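How to load a small dish rack so things dry

By Primo Marras
Posted 2025-11-06 in Kitchen basics

I have read a lot of advice on drying dishes and I don't believe most of it. Bamboo mats, stones that drink up water, two-story racks with a spout on the side. My sister-in-law Loredana Serra bought the two-story kind and her mugs still had a puddle under the rim at breakfast. What follows is how I load a plain wire rack for two people. It costs nothing if you own the rack already.

What you need

A wire rack with upright tines. A tray or towel to go under it, if yours didn't come with a tray. One dry dish towel, and I mean dry, so keep it away from the sink.

Before you start

Rinse in hot water. Some people will tell you cold is fine and saves money. Maybe it does, but hot water leaves a plate faster, and you can check this yourself with two plates and a kitchen clock. I did it in August with the windows open and the hot-rinsed plate was dry 7 minutes sooner. In a damp kitchen I would expect a different number, so don't hold me to it.

Shake each piece once over the sink. One good shake does more than any coating a rack manufacturer wants to sell you.

Step 1. Plates first, at one end

Stand plates on edge between the tines, starting at the end of the row. If you begin in the middle you will spend the rest of the job working around them. Leave an empty slot between plates when you can. Plates with a wavy or scalloped rim may rock a little, so turn them until they settle.

Step 2. Mugs and cups along the same row

Upside down, all of them. The handle can point wherever it fits. I've seen a page insisting that handles must all face right "for airflow," and I would like to see the airflow that cares. What does matter is the bottom of the mug. Many have a hollow underneath that fills up when the mug is inverted, and that little pond stays there until you pick the mug up and it runs down your sleeve. Tip the mug slightly against a tine, or wipe the hollow with the towel.

Step 3. Bowls in the other row

Bowls take up the most room, so give them a row of their own. Face down is the stable way. Two side by side is plenty for a small rack.

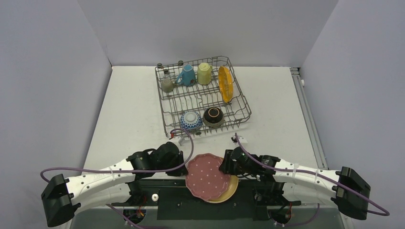
Do bowls dry better face down or standing on edge?

On edge is quicker for shallow bowls, but deep ones tend to roll, so put those face down on the wires with a gap underneath.

The foot ring on a bowl is the same nuisance as the hollow in a mug. It holds a spoonful of water, sometimes more. Run a corner of the towel around it once before you walk away.

Step 4. Leave it alone

Don't stack a second layer. Everybody does, and then the bottom layer is wet at bedtime and the rack gets the blame. If you have more dishes than rack, dry the first batch by hand and load again.

With this arrangement my plates are dry in 50 minutes and the mugs in 80. Thick stoneware takes longer, particularly if the foot is unglazed.

Step 5. Put away in the order it dries

Plates, then bowls, then mugs. Feel inside each mug with a finger before it goes in the cupboard. A damp mug on a closed shelf smells by the weekend.

Looking after the rack

Lift it out and wash it every week or so, including the underside of the wires, where the scum collects. Check the joints for rust. A coated rack that has started to peel can't be saved with tape or paint, whatever the video said. Hard water leaves white crust on the tines and plain vinegar takes it off. Rinse afterward.

Comments (2)

Ohemaa Nutsugah
I tried the gap between plates and it does seem quicker, though it means I fit about half as many. Is there a rack you would recommend?

Primo Marras
I'd keep the one you have. If it's falling apart, buy wire, take a dinner plate to the store with you, and see if it stands up between the tines. A lot of them are spaced for thinner plates than mine.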